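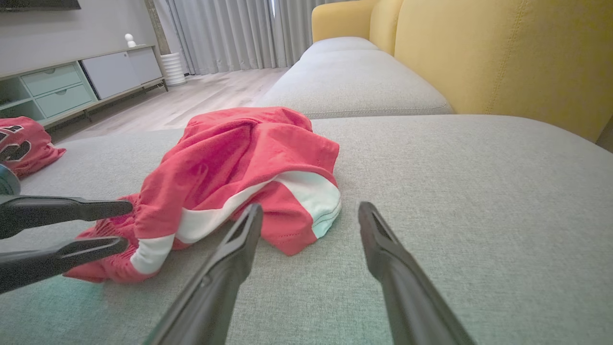

Fig. 1. Wrist view, right arm. The left gripper holds a fold of the red garment; the right gripper is open.

Handout 4: Learning from ranked demonstrations in two-arm cloth handling
Notes by Brahim Ouazzani. Revised 24/01/2026.

1. The problem

Cloth has no fixed shape. A rigid block can be described by its position and rotation, but a crumpled garment would need the position of every point on its surface, most of which are hidden in the folds. In Fig. 1 the white stripe along the hem gives a policy something to follow. The inside of the mound gives it nothing. The method in this handout makes no attempt to recover the full shape. It maps wrist images and joint readings straight to arm motion and asks how the training data should be weighted.

2. Plain imitation and where it fails

Behaviour cloning treats every recorded step as equally worth copying. For cloth this is a poor assumption. Operators grasp, miss, let go, regrasp and wait. A long recording with three failed grasps adds more steps to the training set than a short clean one, so the failures carry more weight than the successes. The usual symptom is a policy that closes its fingers beside the hem and then hesitates.

3. Rater

Rater is a small network trained to score short segments of a recording. It is given two segments at a time and learns which of them a human judge preferred. The judges compare segments only. Absolute scores were tried first and dropped, as the same judge would score the same segment differently a week later.

The steps are as follows.

Cut each recording into segments of 4 seconds.
Draw 2000 pairs of segments for judging. Both members of a pair must come from the same stage of the task (grasp, lift, spread or fold).
Fit Rater to the judgements with a logistic loss on the difference between the two scores.
Score all segments, pass the scores through an exponential and normalise within each stage.
Train the policy by behaviour cloning with these values as weights.

Normalising within each stage matters. Without it, grasp segments are scored low across the board and the policy sees too few of them - it folds well once the cloth is in hand, but seldom gets that far.

4. Result

Two policies were compared, Enlow (equal weights) and Simard (Rater weights). They share the same network and the same recordings. Simard needed fewer regrasps on garments with a clear hem. On plain garments the two could not be told apart. Halving the judged pairs to 1000 made little difference to the ranking of segments, which suggests that the number of judgements is not the limit here.

5. Points to keep in mind

A preference for smooth motion is easily mistaken for a preference for good grasps. Check the top-scored segments by eye before training anything.

Rater sees both wrist views. If one is removed, it can no longer judge grasps made by the opposite arm when the cloth covers the fingers.

The weights say nothing about states missing from the recordings. A garment lying partly under another is one such state in the Pendidden set.

6. Exercises for February

6.1 Write out the loss in step three and show that adding a constant to all scores leaves it unchanged. Does the same hold for the weights in step four?

6.2 Suppose a judge picks at random in a fixed share of pairs. Derive the effect on the fitted score differences.

6.3 Propose a way of cutting segments that does not depend on clock time. State what it would need from the gripper signals.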